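Keeping a Two-Arm Cell Alive: Setup and Maintenance Report
Albertina Aguiar
Capstone project, Dindale Robotics Lab
December 2019

1. What I was asked to do

The project proposal says I would "develop and document a maintenance routine for a dual-arm sorting cell." In May that sounded like a week of work followed by a lot of interesting programming. The programming section of this report is two paragraphs long. You will find it near the end.

The cell is called Toivonen, after the label on the crate it came in. It has two arms facing each other across a table, a parallel gripper on each, and one controller cabinet that lives underneath and hums. Its job is to put fruit in a tray. Other students write the code that decides which fruit. My job was to make sure that when their code failed, it was their code.

2. Condition at handover

The previous group left a binder. The binder contained a wiring diagram for a different cell, a receipt for cable ties, and a page headed "KNOWN ISSUES" with nothing under it. I started my own list, and by the end of the first afternoon it had filled the page. The main entries:

Left gripper slow to close when the cell has been sitting overnight.
Right arm throws a communication fault when the wrist turns past a certain point.
Table cover slides.
Tray position different every morning.

3. Cables

Most of the faults that had been blamed on software were cables. The right gripper cable had been tied down tight at the flange, so every time the wrist rotated, the connector took the strain. I cut the tie, gave the cable a wide loop, and moved the tie point back up the arm. The communication fault has not come back in 4,000 cycles. I would like to claim this took insight, but I found it by leaning on the cable by accident while reaching for a screwdriver.

The left arm got the same treatment, with the slack run along the outside of the link. The rule I settled on is to move the arm by hand through its full range with the power off, watch the cable the whole way, and only then tie anything.

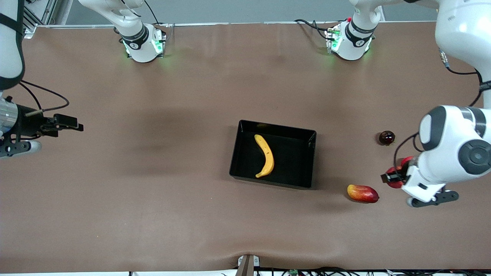
The electronics along the front edge are a different matter. I have labeled both ends of every cable, which means the tangle can now be read, although it remains a tangle. A proper enclosure was quoted by Peltport and the quote was admired by everyone who saw it. It is listed under future work.

4. Grippers and table

The red finger pads wear on the inside faces first. Once they go shiny, the gripper starts dropping smooth fruit and somebody files a bug about grasp planning. Wipe the pads with alcohol at the start of each session and look at them under a light. If wiping doesn't bring the grip back, replace both pads together. I replaced one at a time, once, and spent a morning teaching the arm to pick things up crooked.

The slow closing turned out to be old grease. I cleaned the slides and put on a thin coat of the new stuff, Skangate No. 2, and the gripper now wakes up before I do.

The cover on the table is held at the front with a clamp. It still wrinkles. For the tray I made a cardboard template that drops into the same spot each morning, and I check it before the first run. The template has been thrown away as trash once so far and now has my name on it.

5. Daily routine

Power on and wait for both arms to report ready. Wipe the pads. Open and close each gripper 20 times with nothing in it. Run both wrists slowly through their range and watch the cables. Set the tray with the template. Write down anything odd, including things you are sure you imagined.

6. Programming

I wrote a script that runs the warm-up moves and saves the gripper closing times to a file. When a time drifts, the script prints a warning.

The warning was originally a polite sentence. After two weeks of people clicking past it, the script now refuses to continue until you type your initials.

7. Future work

Enclosure. A second set of pads, kept somewhere other than my backpack. A cover that fits the table. Someone should also find out whose wiring diagram we have, as they presumably have ours.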